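Karia cell: questions and answers on setup and care

Last updated 3/3/22

What is the Karia cell?
One two-armed robot, one shelf unit with slippers on it, and the patch of carpet between them. It lives in the front room at Trodcombe. The task is picking up footwear and putting it back in pairs. Everything on this page applies to that cell only. The Yuen cell has its own page.

Who can start it up?
Anyone who has done the Gover induction and is on the sign-up sheet. If your name isn't there, email Begoña Gallardo.

What do I check before power-on?
Check that the emergency stop is released and that the battery reads at least 74 percent. Walk the cable runs from the wall to the robot and push any loops off the floor in front of its feet. Look at the shelf unit from the side and make sure it hasn't moved from its marks.

How are the slippers laid out?
The cream pair goes on the top shelf. The gray pair and the pale pink pair go on the shelf below, gray on the left. Leave a gap between pairs wide enough for the hand. Put them back this way at the end of your session even if you plan to be in again the next morning.

How often do the hands need attention?
Wipe the fingertips at the start of each day with a dry cloth. Check the finger joints for lint every second day. Tendon tension is checked at 1,587 grasp cycles and the full hand service is due at 3,736. The counter is on the maintenance tab.

Which hand gets checked first?
The left. It does most of the top shelf work and its counter runs ahead of the right.
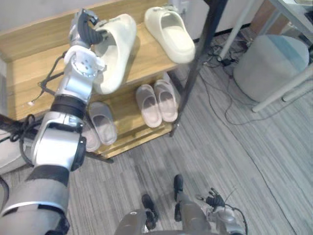
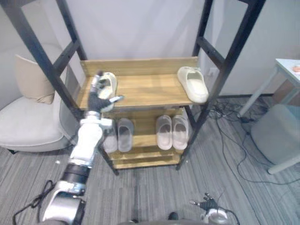
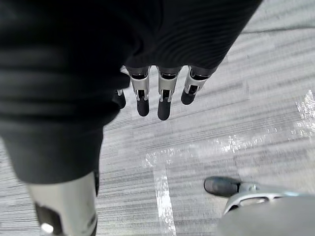

Begoña Gallardo: I would move the lint check to every day. Carpet fiber gets into the finger joints faster than this page suggests, and I pulled a fair amount out of the left hand last week. Also, please write the counter reading in the log before you clear a fault. Clearing it resets the session total.

Has the lint check changed?
Not yet. Every second day is the minimum. Do it daily if you have time and log it either way.

The hand closes but the slipper slides out. What should I do?
Clean the fingertips and try again. If it still slips, run the grip calibration from the maintenance tab. It takes roughly 2 minutes per hand. Keep the shelf clear of your own hands while it runs.

The arm stops short of the shelf.
The shelf has probably been bumped. Line it up with its marks and rerun the reach test. Don't edit the saved positions to make up for it.

Can I swap a fingertip pad myself?
Yes, with the power off. Spares are in the second drawer. Write down which finger.

Where do I report a fault?
In the Karia log, with the time and the fault code.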